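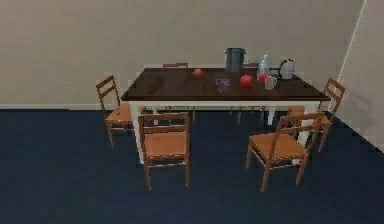
Figure 1. The simulated dining room, with six chairs and the tabletop items in place.

25 shares 4 comments

Cludbridge Shared Workshop
Home-Built Manipulators: Notes for Session 4
Instructor: Barbara Kołodziej
Revised 6 September 2021

4.1 Purpose of the session

Participants will by now have assembled the Plimel arm as far as the wrist joint. Before power is applied to the shoulder motor, each group is required to complete the table exercise in simulation. The room model is loaded from the Pita folder on the workshop computer. Please do not save changes to the shared copy.

4.2 The table

The tabletop in the model is dark and glossy, and the floor is a deep blue carpet. The glass bottle is the item most often missed by the detection step, as the colour of the wall shows through it. The tall grey container stands near it and may hide smaller items from a low viewpoint. Groups should begin with the small apple at the back left, which rests apart from the others. The apple beside the pale mug is to be left until the grasp settings have been checked.

Chairs are treated as fixed obstacles. Their backs rise higher than the tabletop, and a path planned only against the table model will pass through them. Set the clearance to 25 mm for the first attempt. It may be reduced later with the approval of the instructor.

4.3 Viewpoint and self-blocking

A planned path may be free of collisions and still be of little use if the arm stands between the camera and the work. This should be checked at several points along the path, including the start.
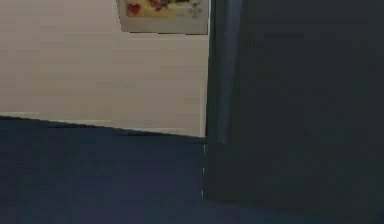 Figure 2. Blocked view. The dark mass at right appears to be a link of the arm.

In Figure 2 the wall and the lower part of a hung picture remain in view at the left, but no item from the exercise can be made out. A view of this kind should be entered in the log as "blocked". It should not be entered as "no item found", which is kept for clear views of the table.

Groups using the Lambrakis bracket should note that it places the camera 186 mm from the wrist centre. The value in the settings file must match. The bracket drawings were corrected in June, and earlier prints should be thrown out.

4.4 Work to be handed in

Each group will submit the log of 100 simulated runs, the settings file used, and a short written account of any blocked views. State the joint angles for each. Groups sharing an arm must still submit separate logs.

The shoulder motor remains disconnected until the log has been signed. Eye protection is required at the bench at all times, including during wiring.

Reading for Session 5: workshop notes on limit switches, sections 1 and 2.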